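Two Fingers, Two Grippers, One Bench

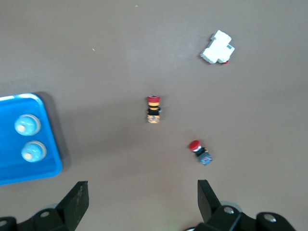
Does a small panel shop need a different gripper for every kind of part it handles? One good parallel gripper covers most of them, provided the fingers are cut to suit the awkward parts first and the easy parts second.

184 shares · 12 comments

Hüsnü Akbulut came to that view slowly. He runs the assembly side at Rodstead, which builds control boxes for pumps and conveyors, and since June he has been testing two grippers on the same arm. One is from Trilton, the other from Gostimel. Both have two fingers and both are electric. The Trilton is quicker to close. The Gostimel has a longer stroke and weighs more.

The parts are the everyday stock of the trade. Emergency stop buttons are the hardest, Akbulut says, especially when they have fallen over. An upright button with its red cap on top can be taken by the body. One lying on its side wants to roll, and a finger that comes down a little off center pushes it away. White modular devices with stepped housings are easier, but the fingers have to line up with the long sides, and the parts seldom lie square to the arm.

"We started with the fingers that came in the box," he says. "They were fine on blocks and bad on anything round."

He had new ones made by Engelhardt, a machine shop across the road. The black tapered plates are narrow at the tip so they can reach between parts that sit close together. The first pair flexed. The second pair was thicker at the base and has stayed on the arm.

By the end of the trial the two grippers had made 3,812 picks between them. The log shows 151 misses, most of them on buttons lying down. The Trilton missed less often on small parts. The Gostimel did better when the part was turned well away from where the program expected it, and it could open wide enough to go over a button cap without touching it.

The wrist camera mattered more than either gripper. Matte tabletops helped, and so did even light. With the old shiny mat, the software sometimes took a reflection for an edge. Akbulut also changed the routine so that the wrist can turn up to 90 degrees before the fingers go down — a small edit that took an afternoon and removed a whole group of failed picks.

He has not tried suction on these parts and does not plan to. There are too few flat faces on a button, he says, and he would rather not run an air line to the bench.

Rodstead is keeping the Trilton for daily work. The Gostimel goes to the next bench, where the housings are larger and the stroke will be of more use.

184 shares · 12 comments · Share this story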